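Moving into a furnished room: how much should I insist on before I sign the inventory?

Somtochukwu Adeleke, asked 2018-08-21 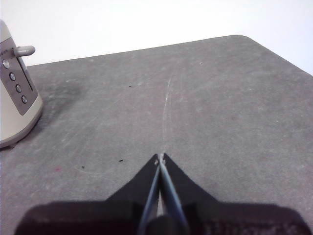

Table in the room, worn patches on the top

Hello to all. I am renting a furnished room in Pistonport from an agency with the name Omoregie. The rent is 963 per month and the deposit is the same amount again. The inventory they gave me has 2 pages and for almost every item it is written only "good, used". For the table it says "gray table, good". I think it is not correct, because the surface has patches where it is worn. There are also marks on the door and one drawer which does not close.

I asked the agent to change the text and she answered that everybody signs it like this and that normal wear is never charged. But my cousin lost 297 from his deposit for a desk in another town, and he also had been told this sentence. I have to return the paper within seven days. Can I write on it by myself, or must it be the agency who makes the correction? I do not wish to begin with a quarrel, I will live there for two years.

Lernix

Yes, write on it. You are allowed to add remarks before you sign, and I did so in my last three apartments. Put your remark next to the item, short and exact: "table top worn in several places", "drawer under window does not close". Then put your initials and the date beside each remark, so that later it cannot be said you added it afterwards. Make a copy of every page before you give the paper back.

Send the copy also by email to the agent on the same day, with your photos attached. In the email be friendly. I usually write: "Please find attached the signed inventory with my remarks. Let me know this week if you see something different." If they do not reply, you still have the message with its date.

For the photos, take one of each wall and each piece of furniture, then go close for the damage. With only close ones you can't prove later which table it was. Also test things: taps, window handles, all burners, the heating even if it is August. The heating was my mistake once.

About "normal wear is never charged", ask her to send you this in writing. If it is really so, it costs her one minute.

Corno

just sign it, they never check. I had a deposit of 3,000 for a whole house and I got everything back, no photos

Somtochukwu Adeleke

Thank you Lernix, I have written nine remarks and sent the email this morning. The agent replied only "received", but I suppose it is enough. I had forgotten the burners, and one of them does not light, so that became the last remark.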